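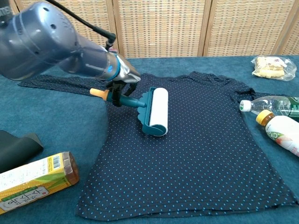

Home Forums Laundry Search
1 min read

Lint on a dark shirt

My navy shirt with the small dots picks up lint every time I wear it. Do you roll it flat or on a hanger?

Gregor Galbraith

Flat, on a table. Smooth out the collar and shoulders first, then roll from the collar to the hem. Peel the sheet when it stops grabbing. Do the sleeves last.

Craig Hepburn

hanger is fine

Plarkside

Wash it inside out, away from towels. I still roll mine before work.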